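Two weeks with the Perno kit from Casado, and I promised to write how it goes. So here is a thread, a little long. I paid for the kit with our own money and Casado does not know I write this.

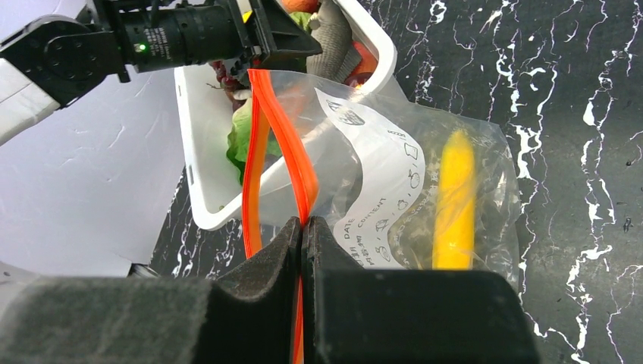

Perno on the zipper bag task, seen from the wrist camera.

1/ For those who did not follow before: Perno is a two-arm kit for the table. You get the arms, the two-finger grippers, wrist cameras and the control software. We are a small shop in Haltau, we do packing trials for food and toy customers. Before this we used a single arm from Netix.

2/ Why zipper bags? A customer asked us for it in July. A box is easy. A bag changes its shape each time you touch it, and clear plastic is difficult for the cameras. If a kit can manage a bag, I start to trust it with other things.

3/ First the good part: the foam on the jaws. In the picture it is the dark gray padding with the texture. On our old Netix gripper we had bare metal, and thin plastic was sliding away all the time. With the foam the jaws hold the orange zipper strip and I don't need to close them very hard.

4/ The fingertips are also well made. They come to a point, so you can pinch a narrow strip and not half of the bag with it. I was afraid they would make holes in the plastic. In 200 trials I found holes in 2 bags, and both times my force setting was too high, so this is my mistake.

5/ Now the numbers, because some of you asked. From the 200 trials, the arms took the strip correctly at the first try in most cases, but closing the zipper over the full length is still weak. The last part near the corner stays open too often. I would not sell this to a customer today.

6/ The wrist camera is useful and also a problem. It sees the pinch point very well. But when the gripper is closed on something, the jaws fill the lower half of the view, and what happens under them you have to guess. I would like to have the camera mounted a bit higher. Casado, if you read this, please think about it.

7/ Reflections. The folds of the plastic catch the light and make white spots. We work on a black marble-pattern table, and I was asked if a plain one would be better. Maybe yes. I did not test this properly yet, so I don't want to give a strong opinion.

8/ Small tip: choose bags with a colored zipper. With the orange strip the software finds the edge fast. With fully transparent bags from another box it was searching and searching, one time for 20 seconds, and then it stopped with an error.

9/ The manual is 9 pages and it explains the mounting very clearly. About soft objects there is one paragraph only. I wrote to the support on Thursday and the answer came the same afternoon, friendly and correct. For a small company this is very good.

10/ Would I buy it again? For soft packing work with two arms, yes, if you have patience for the settings. For boxes only, I think it is too much money and you can stay with one arm.

11/ Next I will try with thicker bags and slower closing speed. If you have this kit and you found good force values for thin plastic, please write them under this post. I will share mine also when they are stable.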